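Ticket: left hand-held gripper drops out of tracking when it tilts
Product: Drokau hand-held pair, wired
Opened by: Cirilo Maldonado
Status: waiting on customer

Original report

Hi all, me again (the Costache wrist camera guy, yes, still using it, still love it). I'm comparing the Drokau pair against our older Dastix pair on the same household jobs, mostly trash bag stuff, and I've hit a snag on the left unit. The pose is rock solid while the marker plate faces up. Once I roll the gripper inward to get a finger near the bag rim, the log fills up with "pose lost" and the jaw reading freezes along with it. The right one doesn't do it at all! Same firmware on both, same cable type, both going into the same Orirberg controller.

It's worst with the bag in the bucket, and this is the sort of angle I mean:

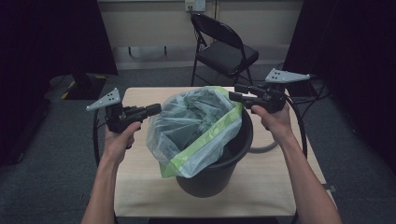 What I've tried so far

1. Swapped the USB ports on the controller. No change, the left side still drops.

2. Swapped the two cables. Same thing, so I'm crossing the cable off (for now, anyway).

3. Wiped both marker plates with a dry cloth and snugged up the screws. The left plate had a tiny bit of play in it, and I got excited, but nope.

4. Raised the exposure from 2,000 to the next preset up. Fewer drops but way more blur, so I put it back.

5. Ran the Dastix pair through the same moves. It lost the pose once in 20 tries, and it picked itself back up before I'd even noticed. Its fingers are clumsier on thin plastic though, and I'd much prefer to stay with the Drokau if we can sort this out.

Update, 4:15 p.m.

Went back to basics with the bag flat on the table and the bucket off to its right, so I could come at the plastic from above and skip the rim completely. I held the left gripper over the bag, rolled it in slowly and watched the log. It hangs on much longer this way, but it still goes once I'm far enough over. The jaw reading froze again too, and that's the part that bugs me, as I'd have thought the jaw encoder didn't care about the camera one bit. Could the controller be throwing out the whole packet when the pose is missing?

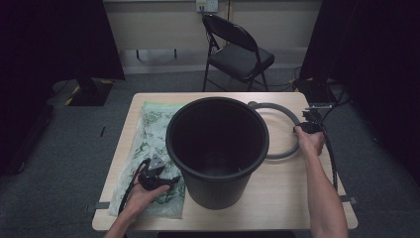
Dulce Serrano replied that yes, the controller does exactly that with the default settings: no pose, no packet, jaw value included. She asked for the "hold jaw on loss" box to be checked under Inputs, and for the left unit's roll limit to be read back, as a limit saved at 270 on one side only would fit the lopsided behavior.

Found the box, checked it, and the jaw reading stays live now. Hooray! The roll limit is a different number on each side, and I sure didn't set them that way. I've copied the right one's value over to the left and I'm running the bag job again tonight. Please leave the ticket open, I'll post the log in the morning.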